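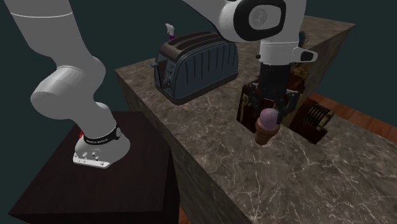
Simulated arm with an ice cream cone over a marble countertop.

Gridus Match Notes: data card

Summary

Gridus Match Notes is a text collection about lower division soccer. It has 2298 short reports from league matches, written in English by people who attended the games. Each report is linked to a lineup, a final score and a list of substitutions. We made it for people who study how sport is written about, and for people who want to extract events from match text.

What is inside

reports.csv — one row for each report, with the text and the match key
matches.csv — home team, away team, score, round, attendance if it was published
players.csv — shirt number, position and minutes played, without names
splits.txt — the match keys for train, validation and test

The test part has 314 reports. It contains all home matches of Breltbridge and Haugland, and no report from these grounds is in the train part. Please keep it like this if you make your own splits, because the same writer often covers one ground for a whole season and the style is easy to recognize.

How the reports were collected

The writers sent their text through a form on the evening of the match. The form accepted up to 400 words. Longer reports were returned to the writer for shortening, and we did not cut them ourselves. Spelling was left as it was. Player names were replaced with the team and the shirt number, for example HOME_9.

The Gorkby reports came later, in June, from the archive of the club newsletter. They are more formal than the others and they seldom mention the weather. The column "source" shows which reports these are.

Known problems

Goal times can differ by a minute or two between the report and matches.csv. We trust the matches file more, but did not correct the text.
Away teams get less space. In many reports the visiting goalkeeper is the only away player mentioned.
In version 3 the attendance column was empty for cup replays. It is still empty.
Own goals are marked in the lineup data only when the referee's sheet had them. Some sheets were hard to read.

Use

The data is free for research and teaching. Please do not try to find out who the players are from the shirt numbers — several of them were under eighteen when they played. For commercial use, write to us first through the issues page.

Changes in the current version

Fixed wrong round numbers for Haugland. Removed double reports from two abandoned matches. Added the "source" column.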